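3.2 What the operators were asked to do

Grīnberga is usually introduced as a sorting set, and its sheet says that every episode shows items being moved from a table into containers. We have our doubts about how much that sentence covers. The instruction given to the operators was one line long ("put things where they go"), and Munilura, the recording software, stored the line without storing what the operator took it to mean. A bunch of plastic grapes in the pink tray may be the result of a decision or may simply be where the last reset left it. The wrist views are no help on this point. They show the fingers and whatever is near them, which at some moments is an empty clear container, the table edge and a good deal of concrete floor.

Figure 2. Wrist camera view with the gripper fingers at the near edge and the pink tray on the table.
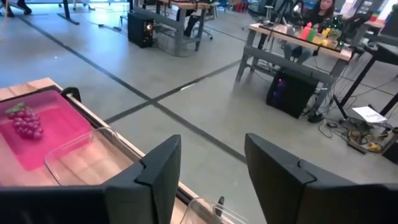

3.3 Variety of the start layouts

Earlier work with the Bravex policy credits its results to variety in the training examples. We looked for that variety and found less than we expected. Operators were told to scatter the items before each episode, and they did scatter them, but people scatter in habits. Ivars Vaher went through 30 start layouts by hand and marked where each item sat. In 8 of them the fruit was in the same corner of the tray. The containers hardly moved at all. A model that has learned to reach toward the back of the table will look good on layouts like these, and we can't tell from its score whether it has learned anything about grapes.

The same goes for the mix of objects. A pitcher, a can, a strawberry and a potted plant on one wooden surface look like a rich collection, and for the eye they are. For the learner, what matters is how often each is picked up, and from which side. The plant was in view far more often than it was touched. 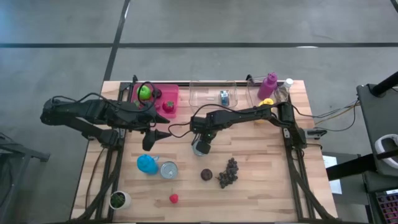
Section 3: 8 min read

With two arms over one table there is also the question of who does what. The Tritley labels assign each grasp to the left or right arm by which gripper closed first. We think this is too simple. An arm that waits near the center for several seconds is shaping what the other one can do, and the label throws that away. Mārtiņš Pētersons relabeled a small share of the episodes by watching the video — a slow job, and one we would not ask of anyone twice — and disagreed with the automatic label often enough that we dropped it from our own runs.

We had hoped the fixed views would settle such cases. From low beside the table, though, cans and fruit near the lens hide much of what stands behind them, and clear plastic is close to invisible against a bright room.

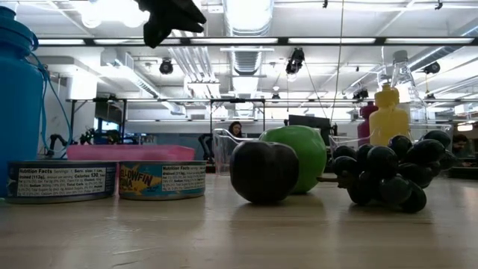 None of this makes the set useless. We train on it ourselves in Section 4. But we would read any claim of general skill from these episodes with care, including the claims in our own earlier report from March, where layouts from the same session ended up on both sides of the train and test split.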